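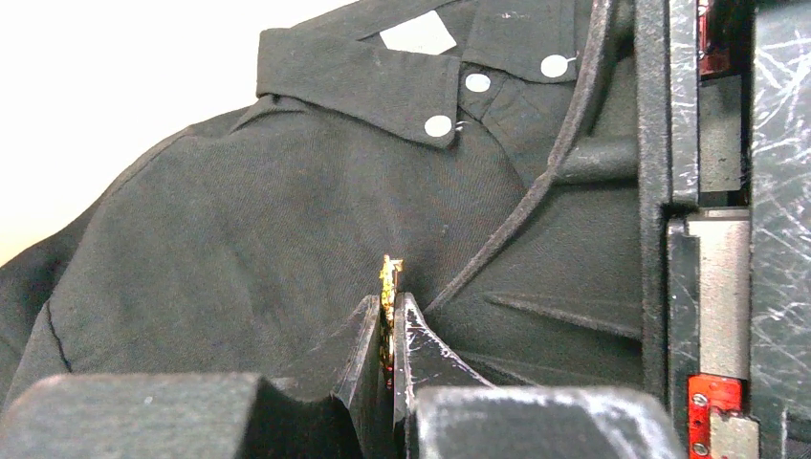
One reader of an early draft asked why anybody would build a two-armed machine to handle a shirt when the same bench space would hold an ironing board, and suggested we answer before describing the hardware. We have no good answer. The Likero build began as a way to use up parts in a shared workshop and grew from there, as such things do.

4.2 Arms and workspace

Both arms were assembled at the Laniria workshop during evening hours, on a bench we shared with a lathe. The first version stood in the open and picked up every change in the overhead lights, so in September we boxed it in. Detection of shirt edges improved at once. The walls also kept members from setting their coffee on the mat, a result we did not measure.
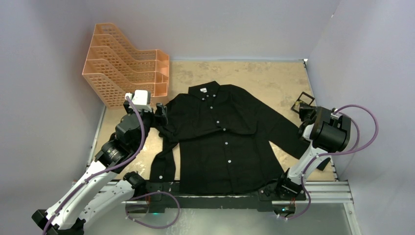 Cable routing took longer than the arms did. Our first harness ran inside the links and failed at the wrist after 13 cycles; the second ran outside, tied down so firmly that it worked as a brake. We now leave it slack. The purple cable makes generous loops around both arms, looks terrible, and has to be checked for snags before each run, but we have not replaced one in 241 trials. Slack has a price. With the left gripper holding a fold at the shoulder, any drag on the wrist reaches the cloth, and the Zenano controller reads it as the shirt pulling back. We filter this with a moving average over 60 samples — a crude fix, and the one that worked.

Fingers were the other sore point. Smooth tips slid off twill, and rough tips would not let go of it. The present pair is a compromise between two kinds of failure. Swapping them takes around 5 minutes if the small hex key is where it should be. We did not record how often it was. 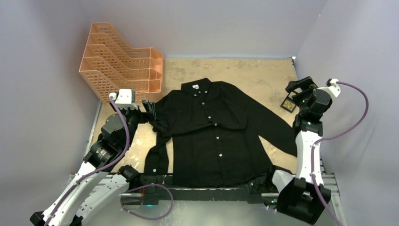 Figure 3. Two-arm workspace with a black button-down shirt spread front up on the mat.

All trials started from a shirt laid out by hand, a step we would like to automate and have so far only discussed. Results for collar and sleeve grasps are given separately in Section 5, as averaging the two flatters the sleeves.

Print this section | E-mail this section

Abstract Methods Results References

Contact the Likero project | Copyright 2026 | Back to top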